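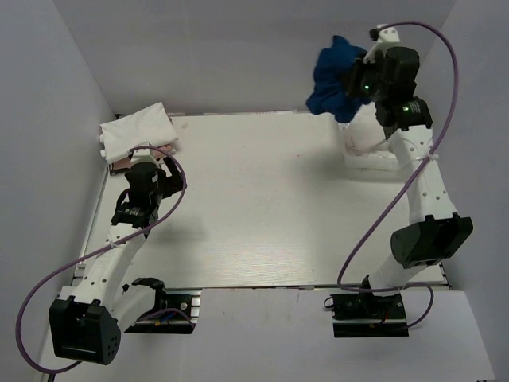 White cloth on the pile, pink one under it, back left of the table.

Folding: flat stack or file fold for mixed cloths and shirts?

bnordin
Posted Monday, 07:40

I am trying to settle on one fold for everything that goes in the hall cupboard: cleaning cloths, tea towels and a couple of blue work shirts. The shelf is a Bredar, 203 mm clear height. Flat stacks fit, but the bottom item never gets used. I fold on a white table with a clean straight front edge and line things up against that. Cloths are fine. Shirts are not. Suggestions?

aivar_v
Posted Monday, 08:15

Flat stack, largest at the bottom, folded edge facing out. Rotate from the bottom after each wash. With 203 mm you have room for up to 4 shirts before the pile leans.

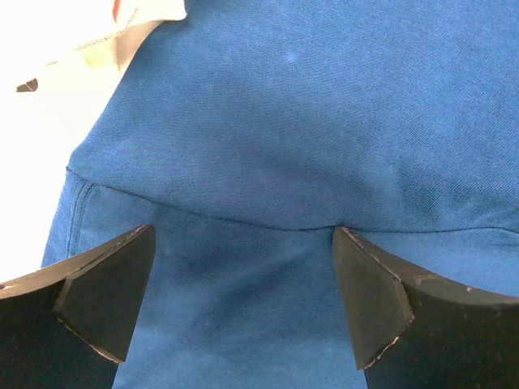

Shirts go wrong at the thick places. A hem or a joining seam is several layers of cloth, and when you fold across it the stack rises on one side. Find the seams first and smooth away from them. On blue twill the cloth can lie fairly taut above a seam and pucker below it, and if you fold at that stage the creases stay in. Pull the lower part down by the hem, then fold parallel to the seam.

R_Kazlauskiene
Posted Monday, 08:52

Disagree on rotation. It works for a fortnight and then everyone takes from the top again. File fold: thirds lengthways, then in half, then in half again, stood on edge in a box. I use Clitura boxes, 2 per shelf.

aivar_v
Posted Monday, 09:10

Thin cloths don't stand on edge. They slump as soon as the box is half empty.

R_Kazlauskiene
Posted Monday, 09:26

Then use a narrower box, or put a divider in. The Mikuš ones are adjustable.
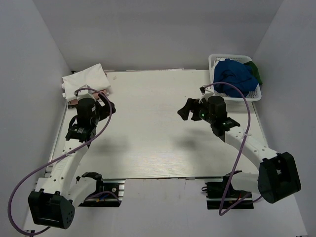

The width of the fold should match the depth of the box less a finger's breadth. Cut a card to that size and fold round it. Mine has lasted since November. For shirts I leave the card in until the last fold.

sprogis_e
Posted Monday, 12:05

Card is good advice. I would add that the surface matters. A smooth table lets heavy cloth slide, so hold the near edge with one hand. I also wouldn't mix shirts and cloths in one box, whichever method you use. Different thickness, different fold.

bnordin
Posted Monday, 18:30

Tried the card with the thinner blue cotton. Bottom layer acceptable, top not. 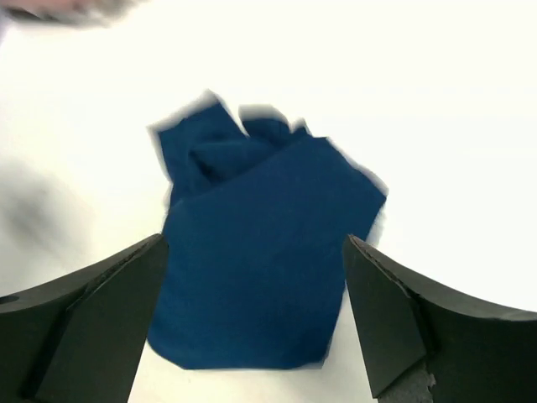

Lower panel fairly flat, upper part still bunched.

I think I started from the wrong end. Will redo it from the hem as Aivar says, and order one box from Dernport to test on the cloths only.

lupe_espinoza
Posted Monday, 19:12

Measure the box with the lid on. Mine needed another 4 mm and the shelf had to be moved down a peg.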